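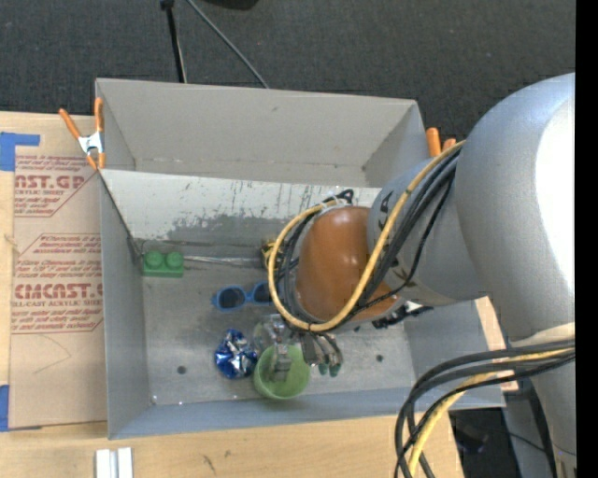 한 그릇에 담긴 하루
컵과 선글라스, 포장지와 블록 사이에서 생활 정리의 기준을 묻다

집집마다 갈 곳을 정하지 못한 물건이 모이는 자리가 있다. 현관 신발장 위의 바구니일 수도 있고, 싱크대 옆의 쟁반이나 책상 맨 아래 서랍일 수도 있다. 외출에서 돌아온 사람이 선글라스를 벗어 놓고, 아이가 쥐고 있던 블록을 내려놓고, 누군가 마시고 난 플라스틱 컵을 그 옆에 둔다. 다 먹은 과자의 은박 포장지도 같은 자리에 남는다. 물건의 크기는 대체로 손안에 들어올 만하고, 하나하나만 보면 치우는 데 힘이 들지 않는다. 그럼에도 이 자리는 좀처럼 비지 않는다.

본지는 이번 호 특집에서 큰 가구나 계절 의류가 아닌, 작은 물건의 정리를 다룬다. 수납에 관한 안내서는 대개 옷장과 주방을 중심으로 쓰여 있으며, 소속이 불분명한 소품에 할애하는 지면은 많지 않다. 그러나 공동 주거 단지 고티아(Gotia)의 공용 거실을 운영하는 관리 부서에 따르면, 입주민이 제출하는 정리 관련 의견의 상당수는 바로 이 소품에 관한 것이다. 컵을 누가 씻을 것인가, 주인 없는 안경은 언제까지 보관할 것인가, 장난감 조각은 버려도 되는가 하는 문의가 되풀이된다.

섞여 있다는 것의 의미

고티아의 공용 거실은 입주 초기부터 '회수함'을 두었다. 이용 시간이 끝나면 탁자와 소파 주변에 남은 물건을 한곳에 모으는 얕은 금속 상자이다. 처음에는 분실물을 보관할 목적이었으나, 시간이 지나면서 상자의 성격이 달라졌다. 찾아가야 할 물건과 씻어야 할 물건, 버려야 할 물건이 함께 담기기 시작한 것이다.

생활 정리 상담 기관 노티코(Notico)의 로리 스카임(Lowri Skyrme) 수석 상담사는 이러한 상태를 '판단의 보류'라고 부른다. 그는 "상자에 물건을 넣는 사람은 정리를 마쳤다고 느끼지만, 그 물건이 어디로 가야 하는지는 아직 정해지지 않았다"며 "나중에 상자를 여는 사람이 미뤄 둔 판단을 한꺼번에 떠안게 된다"고 설명하였다.

노티코가 고티아의 의뢰를 받아 회수함에서 나온 물건 100점을 분류한 결과, 가장 적은 부류는 애초의 목적이었던 분실물이었다. 컵과 숟가락처럼 세척 후 제자리로 돌아갈 물건이 가장 많았고, 포장재가 그 뒤를 이었다. 장난감과 문구류의 조각도 적지 않았다. 스카임 상담사는 회수함을 없애는 방안과 칸을 나누는 방안을 모두 검토하였으며, 최종적으로는 상자를 그대로 두되 비우는 시각을 정하는 쪽을 권고하였다.

칸을 나누지 않은 데에는 실무적인 고려가 있었다. 칸막이가 생기면 넣는 사람이 매번 알맞은 칸을 골라야 하고, 망설이는 사람은 상자 옆에 물건을 두고 간다. 실제로 시범 운영 기간에 칸이 나뉜 상자 주변에는 컵이 줄지어 놓이는 일이 잦았다. 넣는 단계는 단순하게, 꺼내는 단계는 꼼꼼하게 하는 것이 현재 고티아가 따르는 원칙이다.

컵: 가장 먼저 꺼낼 것

회수함을 비울 때는 컵부터 꺼낸다. 바닥에 음료가 조금이라도 남아 있으면 다른 물건에 묻기 쉽고, 당분이 마르면 닦아 내는 수고가 커진다. 컵을 꺼낸 뒤에는 남은 액체를 비우고 바로 헹구어 둔다.

플라스틱 컵은 다시 쓰는 것과 한 번 쓰는 것을 구별해야 한다. 색이 있는 컵은 눈에 잘 띄어 빠뜨리는 일이 드물지만, 투명한 컵은 회색이나 흰색 바닥에 놓이면 윤곽이 흐려져 지나치기 쉽다. 고티아에서는 이런 까닭으로 상자를 비운 뒤 손으로 바닥을 한 차례 쓸어 확인하도록 하고 있다. 다회용 컵은 바닥면의 표시와 두께를 보고 판단하며, 입이 닿는 부분에 금이 갔거나 안쪽이 뿌옇게 긁힌 것은 음료용에서 제외한다.

음료용에서 제외한 컵을 무조건 버릴 필요는 없다. 붓을 세워 두거나 씨앗을 나누어 담는 용도로는 충분하다. 다만 스카임 상담사는 용도를 바꾼 컵에 반드시 표시를 해 두라고 당부한다. 식기장으로 되돌아가는 순간 앞서 내린 판단이 무효가 되기 때문이다. 유성 펜으로 밑면에 선을 하나 긋는 정도면 족하다.

색이 다른 컵을 사람별로 배정하는 가정도 늘고 있다. 초록색은 큰아이, 노란색은 작은아이와 같은 방식이다. 하루에 쓰는 컵의 수가 줄고, 놓아둔 컵의 주인을 따질 일도 사라진다. 손님용으로는 투명한 컵을 따로 두는 편이 구별하기에 좋다.

선글라스: 긁힘과 주인 찾기

안경류는 회수함에 들어가는 물건 가운데 손상에 가장 취약하다. 금속 상자의 바닥에 렌즈가 직접 닿거나, 위에 놓인 블록의 모서리에 눌리면 짧은 시간에도 흠집이 생긴다. 렌즈가 위를 향하도록 놓고, 가능하면 부드러운 천을 한 겹 깔아 두는 것이 좋다.

소품 보관 용품을 제작하는 스키숨(Skisum)의 오미드 바히디(Omid Vahidi) 제품 기획 담당은 선글라스가 제자리를 잃는 이유를 착용 시점에서 찾는다. 일반 안경은 잠들기 전에 벗지만 선글라스는 실내에 들어서면서 벗는다. 손에는 가방이나 우산이 들려 있고, 신발도 아직 벗지 않은 상태이다. 바히디 담당은 "보관함이 안방에 있으면 선글라스는 그곳까지 가지 못한다. 현관에서 손이 닿는 높이에 자리를 마련하는 것이 우선"이라고 말하였다.

렌즈를 닦을 때는 마른 천으로 바로 문지르지 않는다. 먼지나 모래가 남아 있을 수 있으므로 흐르는 미지근한 물에 먼저 헹구고, 묽게 푼 중성세제를 손끝으로 펴 바른 뒤 다시 헹군다. 물기는 안경용 천으로 눌러 닦는다. 자동차 안에 두는 습관은 여름철에 특히 피해야 한다. 높은 온도는 테의 변형과 렌즈 코팅의 손상을 부를 수 있다.

주인을 알 수 없는 안경류는 고티아의 경우 30일 동안 보관한다. 발견한 장소와 시간대를 적은 종이를 함께 두며, 테의 색상은 적되 상표와 세부 특징은 공개하지 않는다. 찾으러 온 사람이 직접 설명하도록 하기 위한 조치이다.

포장지: 구겨지기 전에

겉은 화려하게 인쇄되고 안쪽은 은빛인 과자 봉지는 분류를 가장 어렵게 하는 물건이다. 금속처럼 보이지만 플라스틱 필름에 얇은 금속층을 입힌 제품이 많고, 겉모습만으로는 재질을 단정할 수 없다. 포장에 표기된 분리배출 표시를 확인하고, 거주 지역의 배출 기준을 따르는 것이 원칙이다. 음식물이 묻은 경우에는 부스러기를 털고 오염을 제거한 뒤에 배출한다.

가정에서 흔히 볼 수 있는 습관 중 하나가 봉지를 딱지 모양으로 접는 것이다. 부피가 줄어 깔끔해 보이지만, 선별 과정에서는 펼쳐진 상태가 유리하다. 단단히 구긴 봉지 역시 마찬가지이다. 표시가 접힌 면 안으로 숨으면 분류하는 사람이 다시 펴 보아야 하므로, 먹고 난 자리에서 펼친 채로 모으기를 권한다.

회수함에 포장지가 많다면 상자의 문제가 아닐 수 있다. 스카임 상담사는 공용 거실을 점검하면서 쓰레기통의 위치를 먼저 살폈다. 당시 쓰레기통은 출입문 뒤에 있어 문을 열어 두는 낮 동안에는 보이지 않았다. 이를 간식을 먹는 탁자 가까이로 옮긴 뒤 회수함에 들어오는 포장지가 눈에 띄게 줄었다는 것이 관리 부서의 설명이다.

블록: 작은 조각의 무게

장난감 블록은 조각 하나가 떨어져 나와도 버리기 어렵다. 본래 세트에서는 꼭 필요한 부분일 수 있고, 아이에게는 색과 모양이 또렷이 기억되는 물건이기도 하다. 반면 어른의 눈에는 돌기가 두 개 있는 조각과 네 개 있는 조각의 차이가 크지 않다. 이 간극에서 다툼이 생긴다.

완구 대여점 모건(Morgan)은 조각이 1,000개에 이르는 블록 세트를 취급한다. 반납된 세트를 낱낱이 대조하는 대신 색상별로 나누어 무게를 재고, 차이가 있는 색만 다시 확인한다. 가정에서 저울까지 쓸 필요는 없으나, 색을 기준으로 삼는 방식은 참고할 만하다. 모양별 분류는 어른도 금세 지치지만 색별 분류는 어린아이도 함께할 수 있다.

모건이 이용자에게 권하는 또 다른 방법은 '돌아오는 통'이다. 집 안 곳곳에서 발견한 낱개를 뚜껑 없는 작은 통에 모아 두었다가, 다음번 놀이를 시작할 때 본래 상자에 쏟아 넣는다. 조각을 발견할 때마다 상자를 꺼내지 않아도 되며, 정리가 놀이의 첫 순서로 자리 잡는다. 통의 크기는 어른 손으로 감쌀 수 있는 정도가 알맞다. 크면 다른 물건이 섞인다.

세척은 제조사의 안내를 우선한다. 별도의 안내가 없는 일반 플라스틱 블록이라면 미지근한 물에 중성세제를 풀어 씻되, 수온은 최대 40도로 제한하는 편이 무난하다. 돌기 안쪽에 물이 고이므로 오목한 면을 아래로 하여 말린다. 영유아가 있는 가정에서는 작은 조각이 바닥에 남지 않도록 특별한 주의가 필요하다.

상자 자체의 관리

물건을 담는 그릇도 관리의 대상이다. 금속 상자는 튼튼하고 냄새가 잘 배지 않아 공용 공간에 적합하나, 긁힌 자국과 얼룩이 쉽게 드러난다. 고티아에서는 상자를 비울 때마다 마른 천으로 부스러기를 닦고, 끈적한 자국이 있으면 중성세제를 묻힌 천으로 한 번 더 닦는다. 거친 수세미는 쓰지 않는다. 세척 후에는 모서리의 물기까지 닦아 녹을 예방한다.

깊이는 얕을수록 좋다. 바히디 담당은 물건이 두 겹 이상 쌓이는 상자를 회수용으로 권하지 않는다고 밝혔다. 아래에 깔린 물건은 잊히기 쉽고, 무엇인가를 찾으려면 전체를 뒤적여야 한다. 옆면이 바깥쪽으로 기울어진 형태는 손을 넣기 편하고 안이 한눈에 들어오는 장점이 있다. 바닥에 구멍이 있는 상자라면 작은 부품이나 동전이 빠질 수 있으므로 아래에 받침을 두어야 한다.

놓는 자리 또한 중요하다. 목재 탁자 위에 금속 상자를 바로 올려놓고 끌면 상판에 흠이 남는다. 얇은 펠트나 코르크를 네 귀퉁이에 붙이면 이를 막을 수 있고, 물건을 내려놓을 때의 소음도 줄어든다.

비우는 시각을 정하는 일

고티아의 공용 거실에서는 매일 오후 9시에 회수함을 비운다. 순서는 고정되어 있다. 컵을 꺼내 헹구고, 안경류를 천 위로 옮기고, 포장지를 펼쳐 배출함에 넣은 다음, 남은 조각들을 작은 통에 담는다. 판단이 서지 않는 물건은 이름표를 붙여 선반에 올린다. 이름표에는 물건의 이름을 적지 않고 언제까지 결정할 것인지를 적는다.

이 마지막 절차는 스카임 상담사가 가장 강조한 부분이기도 하다. 무엇인지 알 수 없는 부품이나 짧은 금속 막대 같은 것은 어느 집에서나 나온다. 당장 버리면 뒤늦게 쓰임이 밝혀질까 염려되고, 두자니 해를 넘긴다. 기한을 적어 두면 적어도 같은 물건을 두고 매일 고민하는 일은 피할 수 있다.

가정에서는 시각을 달리 정해도 무방하다. 저녁 설거지를 시작하기 직전이 적당하다는 의견이 많은데, 컵을 따로 씻지 않아도 되기 때문이다. 아이가 있는 집이라면 목욕 전이 좋고, 귀가가 늦은 1인 가구라면 아침에 커피를 내리는 동안으로도 충분하다. 고티아 관리 부서는 입주민의 생활 시간이 달라지는 12월부터 공용 거실의 회수 시각을 한 시간 늦추어 운영하고, 변경된 순서표를 거실 입구에 게시할 예정이다.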